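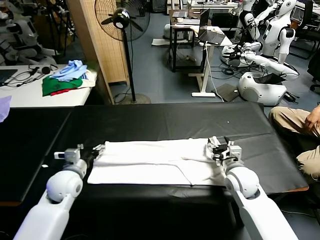

Si-eun Moon reckons the wall brackets should go up before you even unpack the line cord, and after putting up my third Lostton fold-down clothesline I've come round to that too. So this section starts with brackets and leaves the cord in its bag.

4. Mounting the frame

1. Find your studs or use masonry anchors if you're on brick. My garage wall at Irnwood is brick, so I went with anchors and a hammer drill I borrowed from Deok-su Joo.

2. Mark the first bracket at a height you can reach in thongs, with your arms a bit bent. Mine sits 200 cm off the ground and my shoulders would like it lower!

3. Measure across 236 cm for the second bracket and check it with a proper level (the little bubble on the frame is only good for a rough look).

4. Drill, tap in the anchors, and do the bolts up finger tight. Leave the spanner alone until both brackets are on.

Caution: the frame is heavier than it looks and swings down quickly. Get a second person to hold it.

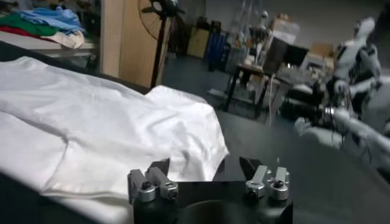 Can I mount it on a timber fence?
Only if the posts are sound and you bolt into the posts themselves. Palings won't hold a wet load.

5. Lift the frame onto the brackets, push the pins through, then tighten everything up.

6. Now the cord! Tie off at the left-hand hole, run it back and forth with a bit of tension, and finish with the cleat. You'll have a decent tail over - don't trim it yet.

Note: new cord stretches. I left mine from May until June, pegging out as normal.
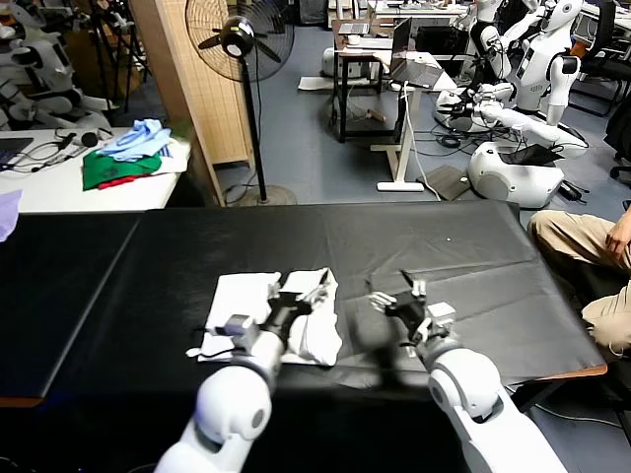
Once it's had that time, undo the cleat, pull each run snug from the tied end along, and cleat it off again. Trim the tail to 44 cm or so and melt the end with a lighter so it doesn't fray. Spare cleats are in the small parts bag with the wall plugs.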